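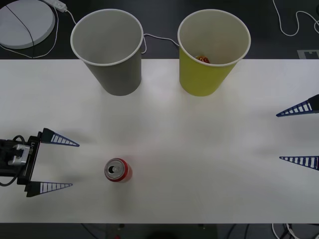
2 min read

Selteo questions "compostable" claims on office drinks cups

2022-12-16

Selteo, the independent buying adviser for offices and canteens, is asking employers to think twice before paying extra for disposable cups sold as compostable. Its new briefing note, sent to clients this week, says many of the promises made for these products depend on waste services that the buyer may not have.

The note follows a review of 6 supply contracts that came up for renewal between April and the end of autumn. In every one, the client had moved to compostable cups at a higher price. In only 2 did the waste contract mention a composting plant at all. The rest sent their cups out with the general rubbish, where the word on the box makes very little difference.

"I keep being told that a cup is green, and then I ask which lorry takes it away and the room goes quiet," said Mechthild Kälin, head of purchasing advice at Selteo. "It may well break down in the right plant. I would like to see the name of the plant on the invoice before I call that progress."

Selteo is no kinder to drinks in cans. Metal is widely recycled, and suppliers are quick to say so, but a can only counts if it reaches the right bin, and most of the offices in the review had no separate bin in their meeting rooms. Several had one in the kitchen, two floors away. 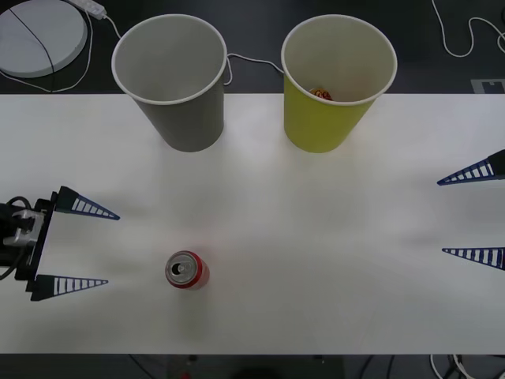
The largest site in the review, the Sasungate business park, gets through about 2000 disposable cups a week. Its managers had been offered a "zero waste drinks package" by a supplier. Selteo asked for the figures behind the name and was sent a brochure. The park has since put the decision off until it has costed a plain alternative: washable mugs and a second dishwasher.

Selteo does not claim that mugs are always the better choice. They need hot water, storage and someone to load the machine, and at sites with many visitors they tend to wander off. The note simply asks that these costs be set beside those of the disposable option, with both sets of sums done in the same way.

Buyers are advised to put three questions to any supplier. Where will the used cups go? Who has agreed in writing to take them? What happens to the price if that agreement ends? Selteo says a supplier who cannot answer the first should not be paid extra on the strength of the other two.

The briefing note, "Which Bin?", is free to download from the Selteo website. A longer version, with sample contract wording, will follow in spring.

Press contact: Mechthild Kälin, Selteo press desk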